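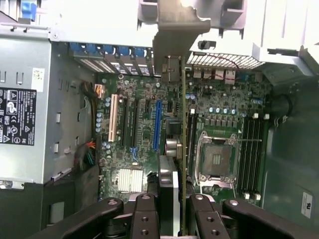 A graphics card held between the gripper fingers over an open tower case.

Buyers of small robot cells still plan as though the arm were the project. At Didemau, where we refurbish desktop computers, the first budget for the Pivholm cell gave the arms and grippers a page each and the fixtures one line. By June the fixture line had been overspent and the arm line had not moved.

The reason is plain enough. A graphics card is thin, stiff and intolerant of a bad angle. The gripper can hold it, but it has to be presented the same way every time, and that is the job of a tray with a slot made for the card. 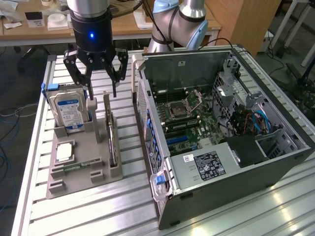

Trays are also where the variation lands. Rindance quoted 24 working days for each revised set, and a new chassis layout can mean a new set. Hrubý was quicker but wanted a minimum order of 43. Neither term appeared in our plan.

I would now budget fixtures as a running cost, reviewed with spare finger pads and cables, and hold back money for the second revision before the first is ordered. A payback figure based on 1000 machines of one model is of little use to a shop that sees 500 of mixed origin – the changeovers belong in the sum. Suppliers will price them if asked, and the request should go out with the first enquiry.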